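Home Workshop Gallery Parts List Visits Contact

Gear Table Gallery: Stedamside Model Room

The gear table at Stedamside is a low bench where visitors can lay out wheels, racks and pinions and see how they turn one another. It was put together over one winter by Rhun Probert and Davina Pollock, who wanted something people could handle while they waited for the larger clock models to be wound. The collection has grown a good deal. At the last sort it came to 472 pieces, counting pegs and spare axles.

This page covers the plastic gears, how we keep them and what they get used for. The brass wheels have their own page, and so do the Jardine clock plates. Captions were written by Davina and checked by Calum MacLeish, who does most of our repairs.

The names on this page are the ones we use on the drawers. Some catalogues call a small driving gear a pinion and everything else a wheel. We call them all gears unless the difference matters for the exercise.

Laying out

Gears go on cloth when they are being sorted. A bare benchtop lets them skate about, and the small ones end up on the floor. We had grey felt for a few years but it shed into the teeth, and Wilma Haldane spent an afternoon picking it out with a dental tool. Woven cloth has been much better. It gets washed in April and again before the winter program, and it is ironed flat so that a gear will sit level on it.

Colour is a help to beginners, who can be asked for the blue one or the red one before they know any of the proper terms. It tells you very little about size or fit. Two gears of the same colour may come from different kits and refuse to run together, so we sort by tooth size first and look at colour last.

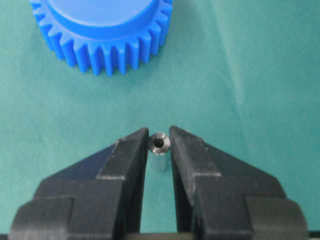
Can gears with different numbers of teeth be used together?

Any two spur gears will mesh if their teeth are the same size and shape and the axles are set the right distance apart. The number of teeth only changes the ratio, so a gear with 30 teeth turning one with 15 will spin the smaller gear twice for each of its own turns.

Blue spur gear on the teal-green cloth. The teeth are straight and square at the tips, and the hub stands up above them as a smooth disc with a slight gloss.

Hubs are worth a look when you are choosing a gear for a model. A raised hub takes up room along the axle, so two gears placed hub to hub will sit further apart than two placed face to face. Visitors building a gear train for the first time often find that one gear rides past the next without touching it. Turning one of them over usually fixes that. If it doesn't, add a spacer from the shallow tray.

Square teeth are common in teaching sets. They are easy to see, they mesh without much care, and they put up with being dropped. They run noisier than the curved teeth found in proper machinery and there is more slack between them. You can feel the slack by holding one gear still and rocking its neighbour back and forth. Pin-yu Siu uses this as the opening exercise with school groups, and the children are generally quick to notice that the slack adds up as more gears are joined to the line.

Cleaning and storage

Plastic gears are washed in lukewarm water with a drop of dish soap and left on a rack overnight. An old toothbrush gets into the gaps between the teeth. We don't oil them. Oil collects dust, and after a month the paste it makes is harder to shift than the dust would have been.

The gears live in the Kadville drawers along the back wall, 14 drawers in all, labelled by tooth size with the finest at the top. Axles are in the long drawer at the bottom. Please put a gear back by matching it against the sample fixed to the drawer front, even if you are fairly sure where it came from. Anything chipped goes in the jar on Calum's shelf. He keeps broken gears for the demonstration on wear, so there is no need to throw them out.

Using the table

The table is open whenever the model room is open, from 10 in the morning until 4. Groups of up to 18 can be booked in for a session with Pin-yu, which runs for around an hour and includes the gear train exercise and a turn at the Ivia hand crank. Children under eight need an adult at the bench with them because of the small pegs.

If you would like to bring your own gears to compare, please show them to whoever is at the desk on your way in and again on the way out. Several makers' pieces look alike once they have been mixed together, and we have had to post a few home.

Rhun is now working on a set of cards with layouts to copy, beginning with a simple pair and going up to a train with an idler in the middle. The first cards are on the table and can be used. Corrections can be pencilled on the back.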